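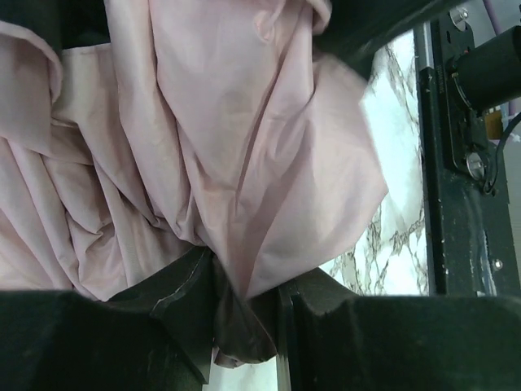 Attachment 1 - wrist camera, pink satin-type cloth in the grip

Ticket 1636: two-arm handling of thin garments, handling rule 8
Raised by: Janaína Amaral
Assigned to: Jalen Okafor
Status: open
Site: Londdale, garment cell

09:10 - J. Amaral
Rule 8 of the Kanari handling sheet says "the operator shall confirm a secure grip on the wrist view before a two-arm lift". I'd like someone to tell me what "secure" means. The attached view shows cloth bunched between the fingers and a tail hanging under them. One of my operators would pass that and another would stop. Both would be following the rule as written.

Please don't send me the training slides again. I have read them.

09:42 - J. Okafor
Understood. The wording came over from the Nimlow sheet, which was written for cartons. A carton is either held or it isn't. I've asked Evangelista whether they ever tested it on fabric. In the meantime, can you add an overhead or side view of a lift? The wrist view tells me nothing about straps.

10:25 - J. Amaral
Side view added. Both grippers are on the garment. One long thin strap trails down onto the table and a shorter one sticks out to the right, under the right gripper. Rule 8 has no opinion on either. Rule 2 says "no loose material in the work area", so on a strict reading every strappy garment breaks rule 2 as soon as it is picked up.

Also note the organiser box at the back of the table. Rule 2 again - are small parts allowed there or not? The sheet lists "tools" and stops.
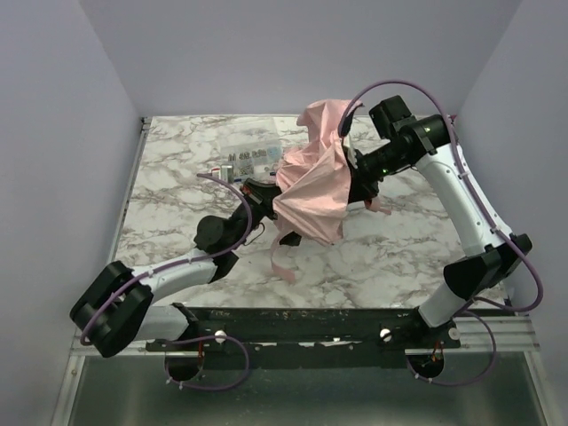
Steps agreed so far

1. Check the wrist view of each arm before lifting. Write down what is held (edge, fold, strap) and drop the word "secure" from the log.

2. Check the fixed view for anything trailing. A strap on the table goes in the log as "trailing". Whether it stops the job is still to be decided.

3. Clear the back of the table before the next run, or get a written exception. Janaína wants the exception to name the items, and I agree. In the view below there is an organiser with small hardware in it, and an orange tape measure near the back right.

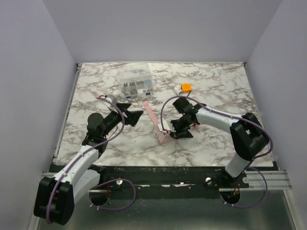
4. Log cable position for both arms. The purple cables loop above the arms and also hang below the rail. The sheet says "cables shall be tidy", and I can't audit "tidy".

11:50 - J. Okafor
Evangelista replied. They sent a list of 298 past runs marked "compliant" and no notes on how that was judged. I'm not treating it as evidence.

12:05 - J. Amaral
Good. Leave the ticket open until rules 2 and 8 are reworded. I won't sign the April revision with "secure" and "tidy" still in it.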